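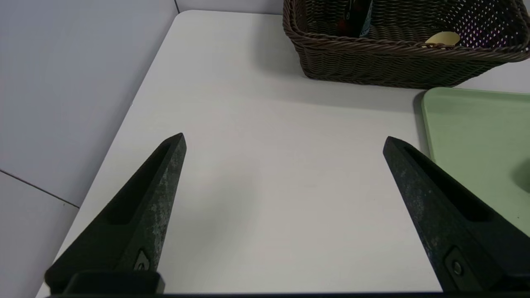 Jeptoo Kaijage wanted to talk about failure, which suited me fine, as I'd come to ask her about it. She runs the grasping work at Nyaga, a small lab that has spent most of this year on one question: can a robot arm tell, before it closes its fingers, that it's about to miss? I pulled a chair up to the white table where they do it. A brown wicker basket sat toward the back with a mint-green tray next to it, and the two black fingers were open with nothing between them. "Look at the scuffs on those," Jeptoo said. "That's how you know people do real work here."

The method has a name, Petitz, and I asked where it came from. She blamed Kheri Langat, who wrote the first version and named the folder before anyone could stop him. The idea is pretty easy to follow even for me (I failed physics once and passed it barely). The arm moves in toward an object, and a small camera near the gripper keeps sending pictures the whole way. Most systems they'd tried made up their minds early and went for it. Petitz keeps asking itself how sure it is, and if the answer drops too low, the arm backs up and comes in again from a different side.

"It's what you do when you reach for a glass in the dark," Jeptoo told me. "You slow down. You don't grab."

So how do you teach a machine to slow down? With a lot of misses, apparently! The team recorded roughly 4000 reaches, and they kept every bad one. Wekesa Nzioka, who did much of the recording, said that was the hard sell. "I came from a place where you threw out the bad runs," he said. "My first week I deleted a whole morning of them. Kheri got them back off the backup and didn't say a word to me till lunch."

They had 573 misses by the end of June, sorted by what went wrong. Slipping was one pile. Bumping the object over before the fingers got to it was a much bigger pile, and tall things were the worst.
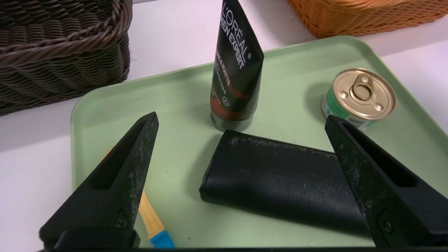
Wekesa says the trouble with tall things is that the arm can be nearly right and still lose. A finger brushes the side on the way in, the object leans, and now it's somewhere else. With something low and flat you can be a little off and get away with it. But low things have their own problem, he said — the fingers have to come down close to the surface, and there they tend to get in the way of the camera's own view. I asked if they could just move the camera. He laughed and said Faith Urio had asked the same thing, and that they'd spent 3 weeks finding out the new spot was worse.

I wanted the result in plain numbers, so I pushed Jeptoo on it. She doesn't like giving one big score. What she'd give me was this: in the last set of tests, on objects the system hadn't been trained on, it called off 53 reaches. She and Faith went back through the recordings of every one, and in most of them they agreed that the arm would have missed.

"Most," I said.

"Most," she said. "Some of them I'd have gone for. It's a bit of a coward with shiny things."

That's the part they're on now. Metal lids and glossy wrappers throw back light that changes as the arm moves, and Petitz reads the change as doubt. Faith thinks it needs more examples under different lamps. Kheri thinks the way it measures doubt is wrong to begin with and wants to rewrite it. I got the feeling I'd walked in on the middle of that one, and Jeptoo didn't say which side she was on until Kheri had gone to get coffee. (She's with Faith.)

I asked about speed too. A robot that changes its mind all day can't be quick, can it? She said it's slower on a good reach and faster over a whole afternoon, mainly as a person doesn't have to keep getting up to put things back. Wekesa, who was usually that person, nodded pretty hard at this.

They're writing it up now, misses and all, and Jeptoo wants the full set of bad reaches to go out with the paper so other labs can train on them. Kheri still has to clean up the file names first. He told me it would take a day, and Wekesa said to put down a week.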